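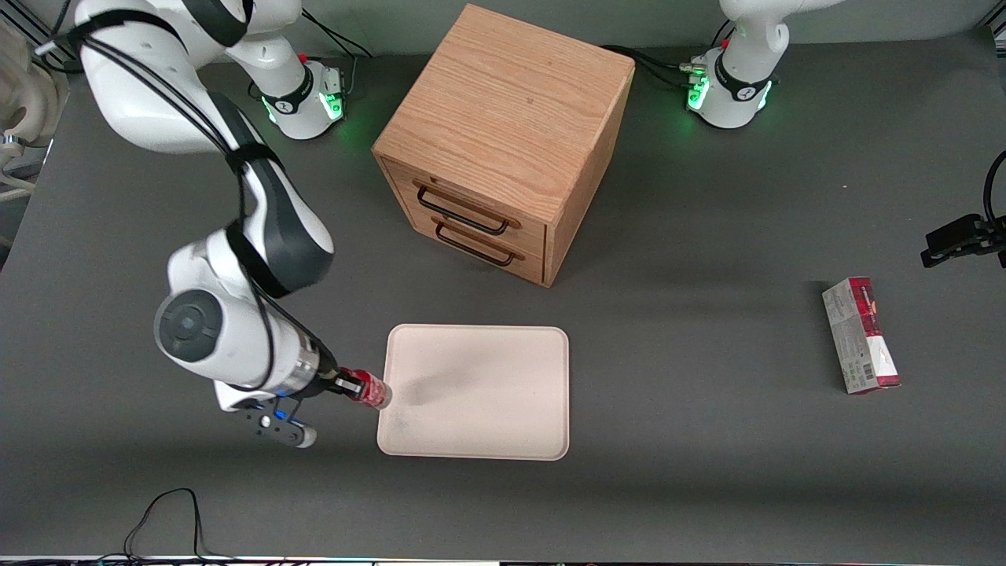
Prukirus tabletop recordings
Data card, last changed 2019-03-18

What is in this set

The set has 790 short recordings from a two-arm table, built in the shared workshop at Wovora. The first arm was mounted in May of the year before. All recordings come from the same dark gray tabletop. I wrote this card and I keep the files in order. English is my second language, so please tell me if some line is unclear.

Tasks

can_to_tray: the right arm brings a red can to the beige tray. The can is held on its side.
box_stand: the left arm puts a small box upright. A box that leans a little is counted as good.
drawer_open: one arm pulls a drawer of the small wooden cabinet by its black wire handle.

Each recording has about 10 seconds of movement. We cut the waiting time at the start, but not at the end.

Folders

ryu/ holds joint positions and gripper values, one file for each recording.
view/ holds pictures from the fixed camera.
notes.txt holds remarks by hand. Please read it before you use drawer_open.

Known problems

In 5 recordings the gripper values are missing. They are listed in notes.txt and we did not fill them in.
The colour of the tray changes with shadow from the arm, so a simple colour threshold will not find its edge every time.
Cables lie on the table in many of the pictures. We did not mask them.
The clocks of the two arms were not set together in the first version. Use version 2 if you need both arms.

How to load

Unpack the archive, then run the Vastari reader on the top folder:

vastari read prukirus/ --task can_to_tray

Without --task it reads everything, and this is slow on an older laptop.

Licence

Free for study and hobby use. For other use, please write to the workshop first.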